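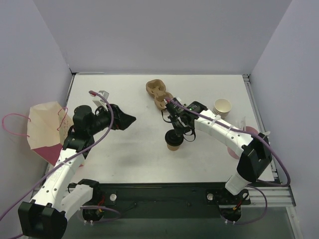 May 11, 2023: The second list

Today I finished the second version of the purchase list, and I am less satisfied with it than with the first one. The first one was too expensive, but it was clear. The second is cheap and full of question marks.

I will put down everything in order, because in March I did not do this, and later I could not remember why I had chosen the Grikov motors and not the others.

In the morning I was at the table with both arms on. The task is still the packing of cups: the carrier, the cups, and the paper bag with the string handles for the end. I wrote this task into the plan for Borkier myself, so I can complain only to myself. On paper it is three short lines. At the table it is a full day, and then the day is gone and I have a page of notes about one cup.

The right arm had the brown cup, upside down, and I stood with the notebook and asked myself what I would buy first if somebody gave me the money this minute. I think it is a good question to ask while the machine is in front of you. In the office I always want the big things. At the table I want small things: a better way to hold the cable, a softer fingertip, a lamp that does not make a shadow in the middle of the board.

The cables. On the right arm the purple cable runs on top of the forearm and then hangs down past the elbow. I have zip ties on the forearm and they hold, but every time I change something I must cut them and put new ones. A package of zip ties costs almost nothing, so it does not appear in any budget, but my time with the small cutter does not appear either. I looked at the cable sleeves from Baptista again. They open along the side and close again. The set for both arms is 147 dollars. In the first list I removed it as luxury. In the second list it is back, on the third line, and I will not remove it again unless I am told to.

Then the motors. This is the hard part and I spent on it most of the afternoon.

What I have now for spares is nothing. If one joint fails, that arm does not work, and because the cup task wants both arms, the whole table does not work. In the plan I wrote a sentence about this, it was a long sentence with the word "risk" in it, and I believe it was not read. So I must say it with a price. The spare set from Grikov, with the joint motors for one arm and the small parts that go with them, is 1774 dollars. I had hoped for less. I asked if they sell the motors one by one and they do, but the big shoulder motor one by one costs so much that after three pieces you are almost at the price of the set. So either I buy the set, or I buy one shoulder motor and one wrist motor and I hope that the elbow is in good health.

I made a small table for myself, on the back of the old list. On the left side: what happens if it breaks. On the right side: how long I wait for a new one. For the wrist I can wait, I can do other work on the other arm. For the shoulder I cannot wait. For the elbow I did not know what to write. The elbow of the right arm carries the curved forearm and everything on it, and it works hard in this position, up high and bent toward the middle. I wrote "shoulder first, elbow second" and then I drew a line under it so that it looks like a decision.

After this I did what I should have done in the beginning, I read the rules for buying one more time. Up to 500 dollars I can order alone and only send the receipt. Above this, I need an offer on paper, a second offer from a different seller for comparison, and a signature. For the Grikov set there is no different seller, they make it and they sell it. I must write a letter that explains why there is no second offer. I have written such a letter before, for the rail, and it took longer than to mount the rail.

It came to me, of course, to cut the set into pieces, each one below the limit, and order them one after another. I put it here because a diary should be honest, but I will not do it. First, it is against the rules. Second, the pieces together cost more than the set, as I wrote above, so I would break the rules to lose money. This would be difficult to explain to anybody.

Grippers

Here I changed my opinion during the day. In the morning I was sure that we need new fingertips for both arms. The left one ends in the black wedge tip, and for thin things it is good. For a paper cup I am not so sure of it. A paper cup is soft in the middle and stiff at the rim, and it is round everywhere, and if you press too much you have a different shape than before. I wanted to order the soft tips from Brekley, in two sizes, to compare them.

But at lunch I remembered that we can print tips. The material is paid already from last year. What we do not have is the soft material, only the hard one. One roll of soft material is much cheaper than the Brekley tips, and I can make as many wrong tips as I need until one is right. The price of this is my time again. I wrote both in the list, the roll as the first choice and the ready tips as the second, and next to the second I wrote "if the printed ones are not good by the end of summer." I hope that whoever signs this will not cross out both of them.

Paper goods

It made me smile a little that I now have a line in a budget for robots which says "cups." But they must be there. A cup that was pressed a few times is not the same cup anymore, the rim becomes soft and the next attempt is not comparable with the first. The same with the carriers, they are made from pulp and the edges get tired. The bags are the worst, because each bag opens in its own way and the string handles stand every time in a different direction. I like this for the task, since in real life bags are also like this. I do not like it for the budget, because a nice bag is expensive, surprisingly, and a plain bag has no string handles.

I decided: cups and carriers in large packages, bags in small quantity, all from the ordinary shop near the station and not from the laboratory catalog. In the catalog I found paper cups also. They are the same cups with a longer name.

Also for the first time I wrote a line for "surface." The white board has smudges that I cannot remove anymore. For the hands of the robot it makes no difference. For the cameras maybe it does, I am not certain. A new board is cheap, but to take the old one out I must loosen the rail on the right side, and then check again the position of everything. So in the list it costs little and in my calendar it costs one morning. I put it last. If there is money and a quiet week, I will do it.

What I did not put in the list

A second table. I want it very much. With a second table one could prepare the next task while the first is running, and I would not need to clear away the cups each time I want to try with plates. But a second table means a second pair of arms, second cables, second everything, and also a place on the floor which we do not have. I wrote it in the first list on the first line, in bold letters. It was maybe a mistake, I think it made the rest of the list look like decoration. Now it is in a separate document with the title "later."

A better computer. The old one is slow but it is slow in a way I know.

The service contract from Grikov. I read it twice and I still do not understand if the transport is included or not. I wrote to them a polite question. If the transport is not included, then a large part of the money goes for boxes that travel, and I prefer to have the spare motors in my own drawer.

In the evening I added up the numbers one more time and found that I had counted the sleeves from Baptista twice, once under "cables" and once under "small material." So the total went down and for a minute I was rich. I used this minute to put the lamp back in the list.

Tomorrow I must write the letter about the missing second offer. I have found the old letter for the rail and I will take the first paragraph from there, it was good English, I had it corrected at that time. The rest I must write new. I should also ask if the list can be split in two requests, one for the small things that I order alone and one for the set with the signature, so that the cups and the sleeves do not wait for the motors. I think this is allowed. I will ask before I am sure.

The arms I leave for tonight as they are. I must remember to buy zip ties.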